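Ticket 908
Project: Wenow, household chores
Component: put-away task, drawer
Status: Open, waiting for reply
Priority: Normal

1. Problem

The chore is simple for a person: the drawer of the small chest is open, the toy corn must go inside, then the drawer must be closed. At Flirnwood they ask us if the machine can do this alone in a kitchen. My answer today is not yet.

In November we made 326 attempts with the same program version. In 59 of them the corn was inside but the drawer did not close fully. It stops some 6 mm before the end. The program reports "done" in all these cases, and this is for me the more serious part of the problem.

2. Setup

Two arms, one gripper on each. Brown paper on the table with the blue tape grid. The chest is not fixed to the table. We change its place between attempts, so the drawer does not always open to the same side.
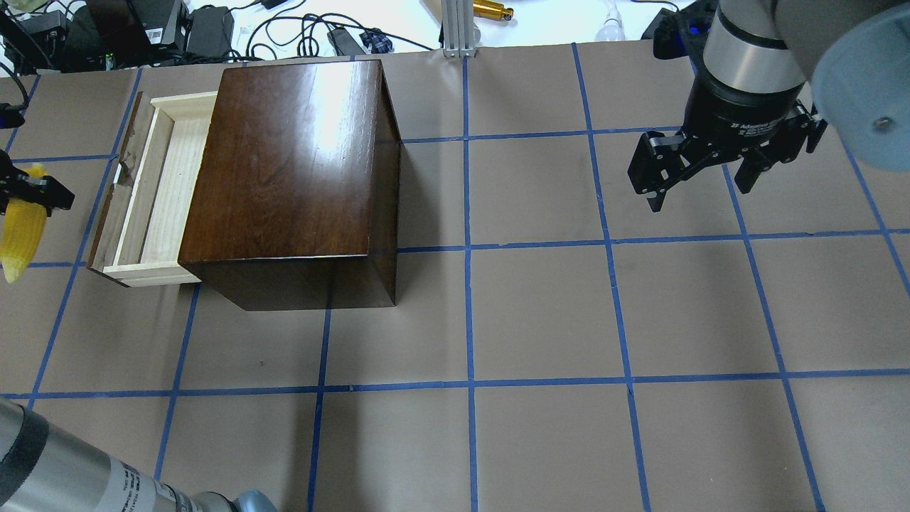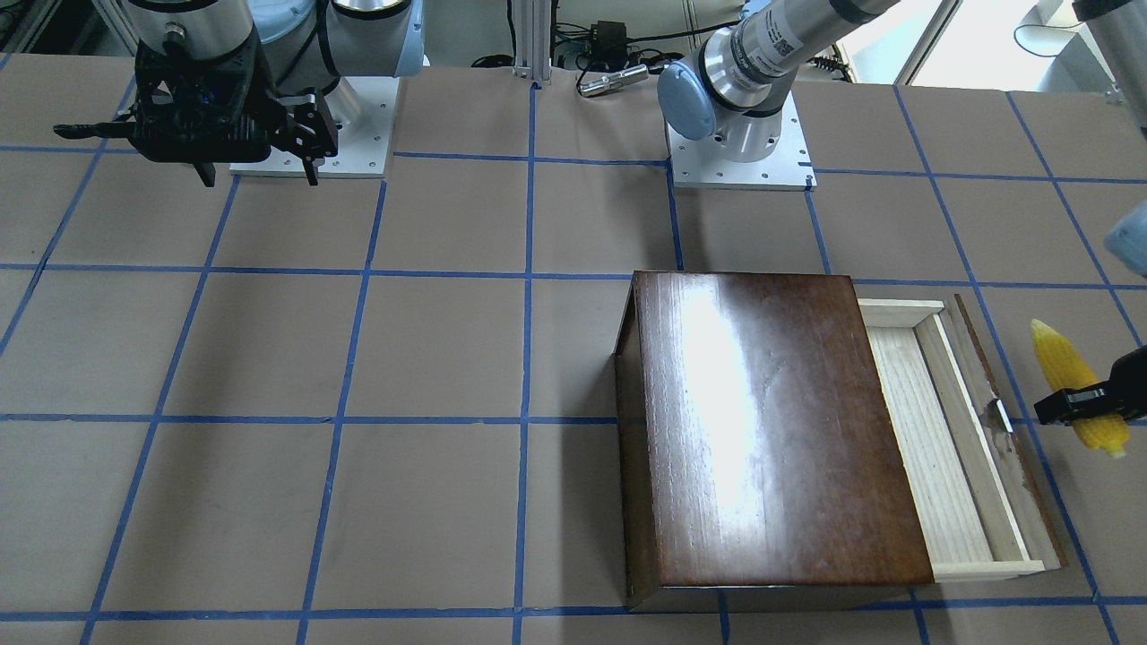

Corn still in the gripper in the first two, already in the drawer in the next one. 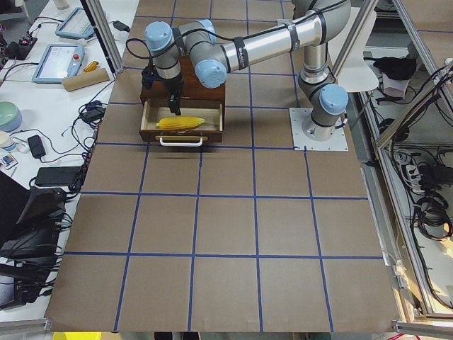
3. What I tried

14:10 Closed the drawer by hand, without corn. It closes well, with a little friction near the end.

14:25 Closed by hand with the corn lying along the drawer. Also well. With the corn lying across, one end stays higher and touches the chest from inside. I could repeat this every time.

15:05 Lowered the release height. The corn rolls less, but the fingers come very near to the drawer wall. Two times they touched it and the whole chest moved on the paper. I put the old value back.

15:40 Increased the pushing force by one step. The chest slides away and the drawer stays open as before. A person would hold the chest with the other hand. Our second arm only waits during this step.

4. Reply from Lidside support

"Please confirm if the final drawer position is measured or only commanded."

Only commanded. We have no check after the push.

5. Next steps

- Use the free arm to hold the chest while the other one pushes.
- Turn the corn along the drawer before release.
- Add a camera check of the gap before the program may say "done".
- Ask Chávez for a second chest of the same size, to compare the friction.

Please do not close this ticket when only the first point is ready. I will repeat the test with the same number of attempts and write the result in this ticket.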